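Can a robot put the shopping away and clear the table yet?

Posted in Home & Gadgets, Jul 3, 2020

Embla Brekke
Quick one, typing on my break. My mum has bad wrists and my brother keeps telling her there'll be a robot for the kitchen "by August" because he saw a clip from some outfit called Skerov. Veg out of the bag, onto plates, plates cleared after. That's all she wants. No cooking. Is any of this real, for a normal house? Budget is more like 1,000 than silly money. Found this in a Skerov write-up, all done in simulation as far as I can tell: 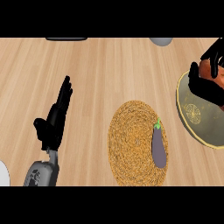
Simulated table task: one hand holding something over the plate, aubergine on the woven mat.

Looks clever but it's a computer table isnt it. Does that carry over to a real one? Hers has a wobbly leg and usually a cat.

Aoi Ichikawa
Short version, no, not for a home and not at that price.

Longer: I work nights at a packing place, we've had a Brisus arm on trial. One job, same crates, same spot, bolted down. Does it fine. Move the crate a hand's width and someone has to go over and sort it. Last month I logged 31 stops in a shift, 13 of them for soft fruit and the rest mostly bags.

Simulation is where they practise, because dropping a pretend aubergine costs nothing. Getting from that to a real kitchen is the hard bit. Real veg is odd shapes, skins are slippy, plates slide. Hands with proper fingers are nicer for that sort of thing than the pinchers we've got, but there's a lot more to go wrong and a lot more to pay for.

For your mum I'd look at boring stuff. Trolley on wheels so she's not lifting. Lighter plates. A jar opener, the electric kind. Ask her GP about seeing an occupational therapist, they came round to my aunt's and moved half the cupboards, big help.

Rudus53
my mate has a robot hoover and it cant even do his rug. save your money

Embla Brekke
Thanks both. Trolley it is then, will tell my brother. Aoi does the electric opener do the really small jars or only big ones?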